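Planner notes, cont.

Right, quick one before I lose the thread. Spent most of January on the grasp planner and the bug was in the thumb. The sampler treats all the joints the same, so out of 500 candidates only 17 kept the thumb clear of the basket rim. Seventeen! Hok-lam Tu had a look and said weight the thumb joint seperately and stop sampling the rest so wide. Did that. 81 now, same seed, same basket.

Still to do:
yellow fruit in yellow basket, segmentation merges the two, no idea yet
collision mesh for the rim is far too fat
move the config out of Plumer and into the Breddale repo, Ho wants it there
planning timeout is 42 ms and I keep forgeting to log when it trips

More when the mesh is sorted.

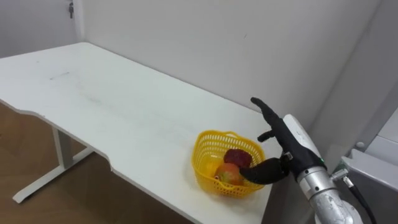

Thumb over the rim, apple side.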